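Agnese Stankevičius
@agnesecooksslow

1/
Okay friends, I finally moved into the new place on Flengate, and I want to talk about small kitchens, because mine is tiny and I love it more than I expected to (my mother is still getting over it).

2/
The last apartment had drawers for everything, and I still spent half of every evening hunting for the ladle. My neighbor Anitha told me to hang up whatever I use daily and box the rest until November. Best advice I've had in years!

3/
So I boxed up two whole drawers. I've gone back for the potato masher and, I admit, the melon baller, which I used once and washed with great ceremony.

4/
If you're short on wall space, a standing rack does the job too. A tall stainless-steel one takes up hardly any room, and you can carry it to the table when people come over.
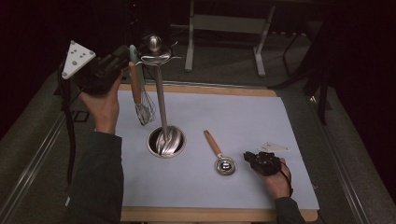

5/
Tomorrow, spices. I have three jars of cumin and would love to hear how you all keep track of yours.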